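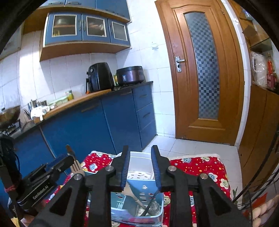 Taller > Proyectos de alumnos > Revisiones de seguridad

Lista de revisión, prácticas de manipulación en cocina
Viernes, 9:40 – Vija Grigaitė

Alcance: grupo del proyecto Marnell, pinza manual de dos dedos, tareas con utensilios de cocina. Reviso lo que hay montado, no lo que dice la memoria del proyecto. La memoria dice que el sistema está «listo para generalizar a cualquier hogar». Llevo bastantes cursos leyendo esa frase.

1. PINZA

1.1 Dedos alineados en apertura y cierre. CONFORME.
1.2 Almohadillas azules bien asentadas, sin bordes levantados. CONFORME CON RESERVA. Pasé la uña por las dos y aguantan. Quiero volver a verlas después de una semana de uso, porque el adhesivo que eligió el grupo es el más barato del armario.
1.3 Recorrido libre del mecanismo, sin puntos donde pillarse un dedo. NO CONFORME. Hay holgura suficiente para meter la yema junto al gatillo. Gebremedhin Tilahun sostiene que «hay que querer hacerlo». Los alumnos de primero quieren hacerlo.
1.4 Soporte de la cámara apretado. CONFORME. Marcar los tornillos con pintura para detectar si giran.
1.5 Cables sujetos y lejos de los dedos. CONFORME. La brida roja cumple, aunque preferiría dos puntos de sujeción.

2. PUESTO DE TRABAJO

2.1 Mesa estable. CONFORME.
2.2 Superficie que no resbale. PENDIENTE. El mantel acolchado de caritas es simpático y amortigua las caídas. Falta probar si el escurridor se desplaza cuando la pinza tira de lado. Me dicen que no se mueve; no me lo han enseñado.
2.3 Nada de filos en el escurridor. CONFORME. Espátula y tenedor de madera, y algún utensilio oscuro sin filo, comprobado a mano. Los cuchillos de la cocina se quedan en el cajón durante toda la práctica, sin excepciones por «realismo».
2.4 Huevos fuera del alcance del brazo del operador. NO CONFORME. Hay huevos demasiado cerca. Moverlos.
2.5 Zona de paso hasta la puerta despejada. CONFORME. La puerta debe poder abrirse del todo con el operador en posición.

3. COCINA

3.1 Llave del gas cerrada antes de empezar. CONFORME hoy. La cierra quien firma la hoja, y la hoja no estaba firmada.
3.2 Wok retirado del fogón. NO CONFORME.
3.3 Freidora de aire, arrocera y hervidor desenchufados. CONFORME tras aviso. A mi llegada había uno enchufado y nadie supo decirme para qué.
3.4 Alimentos tapados o guardados. PENDIENTE. El tarro de la encimera, a un armario.

4. OPERADOR

4.1 Mangas recogidas, sin pulseras. CONFORME.
4.2 Pausas entre series. NO CONFORME. El plan prevé 80 repeticiones seguidas con la misma mano. El equipo pesa más al final que al principio, y quien lo dude que haga las 80. Partir en series y cambiar de persona.
4.3 Parada a viva voz ensayada. CONFORME. La ensayamos 2 veces.

5. DATOS Y PAPELES

5.1 Registro de intentos fallidos. NO CONFORME. La hoja recoge 579 intentos y un éxito del 100 por ciento. O bien los fallos se borran o bien se repiten sin apuntarlos. No es un punto de seguridad en sentido estricto, pero una caída que no se apunta tampoco llega al parte de incidencias, y eso sí me toca.
5.2 Permiso de uso de la cocina. CONFORME.
5.3 Criterio de «agarre correcto» por escrito. PENDIENTE. Pregunté a tres alumnos y obtuve tres criterios. Para Deividas Kivi basta con que la espátula se separe del fondo.

Resultado: pueden seguir con utensilios de madera y series cortas. Nada de vidrio, nada de huevos y nada de demostraciones para visitas hasta cerrar 1.3, 2.4, 3.2, 4.2 y 5.1. Chaimae Abdel Rahman queda a cargo de avisarme para la segunda revisión. Traeré mi propia hoja de intentos.

Comentarios (4)

Deividas Kivi
Lo del fondo lo dije para los utensilios largos. Para los cortos pedimos que salgan enteros del escurridor. Lo pongo por escrito hoy.

Chaimae Abdel Rahman
Wok y huevos retirados. Sobre el 5.1: los intentos en que el utensilio se resbalaba se descartaban como «arranque en falso». Estamos recuperando los que se puedan.

Rimantas Stankevičius
En el grupo Halás teníamos la misma holgura del gatillo y la tapamos con una pieza impresa. Os paso el archivo, aunque con guantes roza un poco.

Vija Grigaitė
Rimantas, si roza con guantes la quiero ver montada antes de darla por buena. Chaimae, cuántos son «los que se puedan»?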